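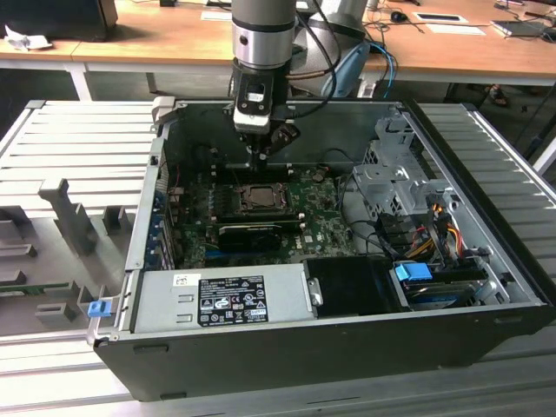 A desktop computer with its side panel off and a Dell motherboard inside.

Households in Treneo will be able to hand in old computers, kettles, radios and other small electrical goods without booking from this week, after the town council agreed to drop the appointment system at the Trilline recycling site.

The change took effect on 5 December 2021. Until then residents had to reserve a slot online and bring a printed or emailed confirmation to the gate. Councillors heard that many slots went unused while people without internet access were being turned away.

Elin Mostyn, who manages the site, said the queue would be watched closely over the first month. "If cars start backing up on to the main road we will put a second person on the gate," she said. "We would ask people to avoid the hour before closing if they can."

Small electrical items must be taken to the blue containers on the left after the weighbridge. Televisions and monitors go in the covered bay next to them. Fridges and freezers are still by appointment, and traders will continue to need a permit.

The council has also set aside £2000 towards a repair and reuse scheme run by Jakab, a charity based on the Plilesura estate. It collects computers from the site, wipes the drives and passes working machines to families and community groups. The charity received 500 items in the past year and was able to give 41 computers a new home. The rest were stripped for parts or sent for metal recovery. 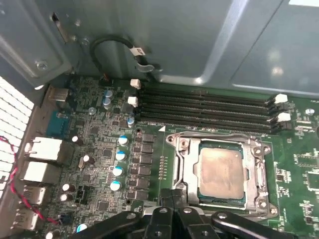 Empty memory slots on a computer motherboard.

Residents giving a computer to the scheme are asked to copy off anything they want to keep and to sign out of email and other accounts before bringing it in. Chargers and power leads should be taped to the machine they belong to. Loose batteries must be removed and placed in the tubs by the site office, as two small fires at the site last winter were traced to batteries left in mixed waste.

Printers are not accepted by the charity but can be left in the small electrical containers, with ink cartridges taken out first.

The Trilline site is open every day from 9am to 4pm until the end of March, apart from Christmas Day, Boxing Day and New Year's Day. A report on the new arrangements will go to the council in the spring.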